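December 30, 2022

Today is the last working day of the year at Clancombe, and I have the room to write up before I forget how we got it the way it is. A few people asked me about the marble table after I mentioned it in the July post, so most of this is about the table. The rest is about the sofa, the plant, the noise and the tall table.

For anyone new here, Clancombe is the shared room where I rent a place to work. It's one big open space on two levels, with white walls and a gray floor, and an upper floor behind black railings. I've been there for 2 years. Reto Sutter holds the lease and the rest of us pay him by the month.

## The marble table

Reto bought it secondhand from a restaurant in Flolach that was closing. He paid $1,521 for it with delivery, and five of us split the cost. I thought that was a lot of money for a table. I still think so, but I use it every day.

The top is pale with faint gray veining. It came with two stains near one corner that the restaurant had never gotten out, and it was dull all over from years of being wiped down with whatever they had. The first month we were all careful with it. After that people started putting things down on it the way they would on any table, and the rings started.

The rings turned out to be etching, from coffee and juice and once from half a lemon. A stain is something that soaks in. An etch is where acid has taken the polish off the surface, and no amount of wiping will bring it back. I spent most of one Saturday scrubbing at an etch mark before I looked that up.

What we do now:

- Wipe it at the end of the day with warm water and a drop of dish soap, then again with plain water.
- Dry it with a towel. Letting it air dry leaves spots.
- Keep vinegar and anything with lemon in it away from it, including the spray cleaner under the sink.
- Coasters for drinks, felt under anything heavy.
- Seal it twice a year.

It stands where it gets good daylight. The windows are tall with dark frames and there's greenery outside, so it's the first place people go in the morning. I like working standing up next to it. The downside of daylight is that every mark on the stone shows when you look across it at a low angle.

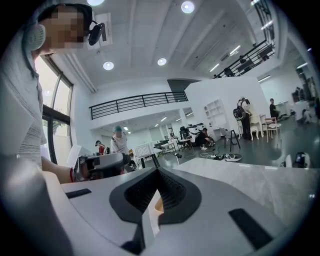 How often does a marble top need sealing?

Every six months is enough for a table that gets daily use. To check, put a few drops of water on the surface and leave them for ten minutes. If the stone has gone dark under the water, it's time to seal again.

We did ours in July and it's due again in January. Sealing takes less work than I expected. You clean the top the night before and let it dry completely, wipe the sealer on in small sections, wait as long as the bottle says, and buff off whatever is left. The mistake I made the first time was leaving too much on, and it dried in a haze that took longer to remove than the whole job should have taken. Thin coats. Open a window.

Sealer doesn't stop etching. I bought it thinking it would. It gives you more time to wipe up oil or coffee before it soaks in, and that's all it does.

For the old stains I tried baking soda and water mixed into a paste, spread on thick, covered with plastic wrap and left overnight. One of the two came out after the second try. The other is lighter than it was. I've stopped working on it.

## Where things ended up

We moved the furniture 11 times in the first year. I know the number because Beat Plattner keeps a floor plan in a drawer and draws a new one over it each time. Beat is upstairs and hears everything that happens below, so he has opinions on where people sit.

The problem with a room like ours is that it has no obvious places in it. In a regular office you know where the desk goes. When there's a wide floor and a high ceiling, everything looks like it was left where it was dropped. We tried lining the furniture up along the walls and it looked like a waiting room. We tried everything in the middle and then there was no good way to walk through.

The arrangement that stuck has the heavy pieces placed first and the rest fitted around them. The marble table went in first, since it takes four people to lift and none of us wanted to do it again. The sofa went in second. It's mustard yellow, and I voted against the color. I was wrong about that. With the white walls and gray floor the room needed something, and it doesn't show dirt nearly as much as I thought it would. We vacuum it on Mondays if anyone remembers.

The plant is over on the sofa side against the wall. It has tall dark leaves and it came from Vatia, the garden place on the road out toward the river. It gets a pitcher of water every second week and I wipe the leaves with a damp cloth when they look dusty. It lost a lot of leaves after we moved it the last time and then grew back.

Then there's the tall table, white with black legs. It's higher than a normal desk and people use it standing. It was meant to be a place to open packages and sort mail, and for a while it was just where things got put down and left. Reto's fix was a rule that anything on it overnight belongs to the person who closes up. That cleared it pretty fast. Things still collect there during the day, but they move along.

The chairs are gray with dark seats and thin black legs. They're light enough to pick up with one hand and they wander. I've given up on assigning them. At the end of the day I push in whatever I find and leave it at that.

The floor is easy. Dust mop most days, wet mop once a week, and felt pads under the chair legs. The pads wear through or fall off, so I keep a pack in my bag. Backpacks are the thing I'd still like to solve. There are hooks by the door, and some people use them - but on a day when the room is full, bags end up next to table legs and people trip on them. A low bench with space underneath would probably do it. Dimaculangan makes one that would fit, and I've measured for it, but it's on the list behind other things.
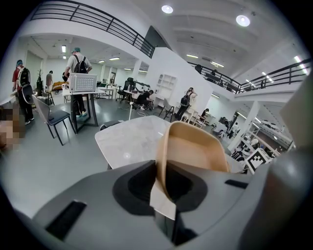 ## Noise

I'll keep this short. White walls, hard floor, stone table, open upper level. You can hear somebody set down a cup from the other end. The sofa helps a little. We hung two felt panels on the underside of the upper floor in the fall, and Beat says he can't tell the difference. I can, but only when there are several conversations going at once.

A rug would do more than the panels. We've talked about one for the sofa end and haven't agreed on a size. Reto wants it big enough that the sofa sits fully on it. I'd be fine with just the front legs on it, and the price drops by almost half. We'll look at both in January.

Other things for January:

- Seal the marble table.
- Decide on the rug.
- New felt pads, the thicker kind.
- Fix the cabinet door under the sink. It has been hanging on one hinge since the fall.
- Move the spray cleaner somewhere it won't get picked up by mistake. I've put a note on it and the note fell off.

I still have some of the sealer left from the summer. Email me if you're nearby and want to try it on a small piece before buying a bottle - it's cheap enough, but one bottle lasts for years and most people only have one table.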